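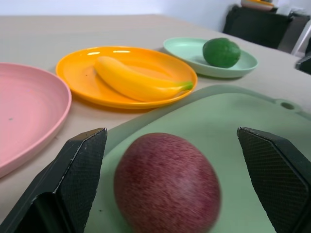

Figure 2. Apple on the mint-green cutting board, with plastic plates in a row behind it.

3.2 Preparation surface and serving ware

The fruit preparation task was carried out on a plain beige tabletop. Each session used one cutting board, one whole apple and a row of three plastic plates in different colors (Figure 2). The board has a smooth, matte surface with a slightly raised rim along its upper edge and a small hanging hole near one corner. It was chosen over the darker boards tried in the pilot stage because red and purple skins stand out clearly against pale green.

Plate color served as the only cue for portioning. Participants at the Clercombe site were told which color belonged to which member of the household, and were asked to divide the fruit accordingly. The set included a pale pink plate and a bright orange-yellow one. Written labels were avoided. In earlier work at Barus, labels drew attention away from the food and slowed the younger participants in particular.

Apples were bought whole from a local market on the morning of each session and washed before use. Deep red fruit was preferred. Marar's coding scheme, described in Section 4, treats the first placement of the apple on the board as the start of the task, and the moment the last piece reaches a plate as its end. Trimmings left on the board were not counted as portions.

A total of 76 sessions were held, of which 60 were kept for analysis. The remainder were set aside when the plates had been moved out of their row before the task began - a change that made it hard to compare reach and order of serving between households. Plates were otherwise left where participants put them.

The board was wiped between sessions but was not replaced, and light marks from ordinary use were accepted. Revathi Marar checked the layout at the start of each session against a printed plan. Six participants asked to use a second board for peeling; these requests were granted, and the sessions are reported separately in Section 5.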